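Wovuvau Hand Gripper Kit, club edition
Sun 5 February -- posted by Revathi Chettiar

The Wovuvau is a two-finger, hand-held gripper supplied as a kit for school and college robotics clubs. It was drawn up for the Pirnby manipulation challenge, in which teams pick up and place household crockery, and the parts list follows the rules of that event.

The fingers are parallel linkages printed in dark green plastic, with brass bushings at the main pivots. Each finger ends in an upright flat pad. The pads are drilled so that teams can bolt on their own facings.

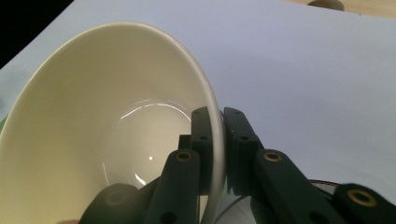

Rim grips are the hardest part of the Pirnby task list. A glazed bowl held at one point on its edge will rotate if the pads are not square to the wall, so check pad alignment before every run. Allow about 200 practice grips before a new operator is scored.

Supplied: printed links, bushings, pads, fasteners, wiring. Not supplied: battery, pad facings, crockery. Assembly takes a club of five one afternoon -- longer if the links are printed in-house from the Gowda files. Bushings should be pressed in, never glued. Inspect them after 3000 cycles.

Orders for the September term close when stock runs out.

Comments (3)

dokdale_tech: Do the bushings fit the older links?

Revathi Chettiar: Yes, but ream the holes first.

M.P.: Ours creaked until we slackened the lower pivots a quarter turn.

Related items
Gowda link files, revision 26
Dokdale pad facing set
Pirnby practice mat
Spare bushings, bag of 26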